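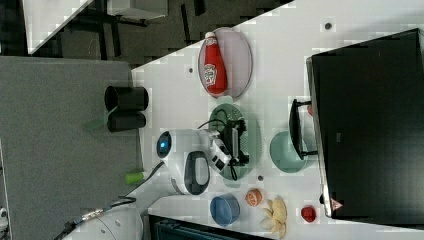
Figure 3. Ketchup bottle on the oval lavender plate, with the round green plate and the teal bowl, on the white tabletop.

4.2 Containers, plates and where things end up

The first part of the analysis dealt with the order in which items were placed. This part deals with the places themselves. When people lay out a small kitchen table, they treat some dishes as spots to put things on and others as things to be put somewhere. The same plate can be both within a single session, and the coding scheme had to allow for that.

We follow Kazlauskienė in calling a dish a "host" when another item rests on or in it, and a "guest" when it rests on or in something else. A dish that is neither is coded as free. Kazlauskienė worked only with stacked crockery, where the host is always the lower piece. Our tables included food, a condiment bottle and cups as well as plates and bowls, so we added a note on orientation (upright, on its side, upside down, leaning) for every guest. The note turned out to matter more for tall items than for flat ones, and flat items were later coded without it.

Each of the 21 participants worked at the same white table and had 20 minutes per sitting. They were told to arrange the items "so that someone could find what they need," with no further guidance on meals, guests or storage. Participants were free to leave items where they found them. The starting layouts differed between sittings and were drawn up in December, before recruitment was finished. Two of them were dropped after the pilot because people had trouble reaching the far side of the table from where they stood.

Color played a smaller part than we expected. Stoler reports that in home kitchens, people match a plate to its contents by shape first and color second, and our results point the same way. Long items went to the oval plate. Round or compact items went to the round green plate or to a bowl. When participants were asked afterwards why the bottle belonged on the oval plate, most spoke of length or of the bottle rolling. A few said that the lavender plate was "not really for eating off," and one said the green one looked like the main plate and should be kept for food.

The bottle deserves a paragraph of its own. It is the only item in the set that most people would keep upright at home and also the only one with a cap. A plate under an upright bottle works as a coaster. A plate under a bottle on its side works more like a tray - it marks off a small area and gives the bottle an edge to rest against. We coded these as separate uses. Some participants moved between the two in the course of a sitting, and the coders agreed less often on these sittings than on any others. Most of the disagreement concerned bottles that were partly on the rim. We settled on the rule that a bottle has the plate as its host if its body is over the plate, whatever the cap is doing.

Cups behaved in a similar way. A cup on its side is hard to read as a host for anything, and coders were told to treat it as free unless something had been put inside it. This rule is simple and we would keep it, but it hides a difference between cups that have been set down with some care, side by side and facing the same way, and cups that have been left anywhere. Fahy's earlier scheme had a category for this ("parked"), which we removed in order to keep the number of codes low. Looking back, parked items were common enough that the category should have stayed.

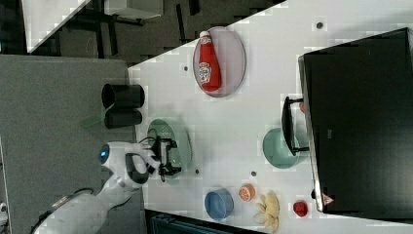

Fruit raised a different question. The toy orange, banana and strawberry were no larger than the hollow of a bowl, yet participants often lined them up on the bare tabletop, close to a bowl but outside it. In the interviews this was described as having things "out" or "ready," as opposed to put away. Putting fruit into a bowl seemed to count as the last step, and several people reached the end of their time before taking it. For this reason, we do not treat fruit on the bare table as an error or as an unfinished arrangement. It is coded as free, with the nearest dish recorded in a separate column.

The state of the fruit also mattered. A halved orange and a peeled banana are food that is about to be eaten, and participants who mentioned this wanted a plate for them. A whole strawberry did not call for a plate in the same way. The set included both kinds, and they should be analyzed apart. In the tables below, cut or peeled items are marked with an asterisk.

The edge of the table near large objects was used less than the open middle. Participants tended to treat the space in front of a tall black object as part of that object and kept it clear, as one does in front of an oven door. Bowls were the exception. A bowl was often pushed close up against a large item, sometimes partly under a projecting part of it, and people who did this said it was out of the way there but still within reach. Plates were almost never handled like this. The simplest explanation is size: a bowl takes up less of the table than a plate, and it can be slid into a narrow gap and pulled out again by the rim.

In all, 1000 placements were coded, and 500 of them were coded a second time by a coder who had not seen the first set. Agreement was highest for bowls and lowest for the bottle, for the reasons given above. We made no attempt to weight placements by how long an item stayed put. An item that was set down and picked up again at once counts the same as one that stayed until the end of the sitting. This overstates the share of the green plate somewhat, as many items passed over it on their way to another spot and were set down there briefly.

One limit of the material should be kept in mind. All items were light and none could spill, so participants could be more casual with the bottle than they would be at home. Section 4.3 compares these findings with the written answers collected from the same people.

Related items

Fahy, C. Parked objects: cups, lids and the unused half of the table
Stoler. Shape before color in home kitchens
Kazlauskienė. Host and guest in stacked crockery
Drakholm working notes: table layouts, pilot round
Plultum item set: full list of dishes and toy foods
Last updated 27/02/2026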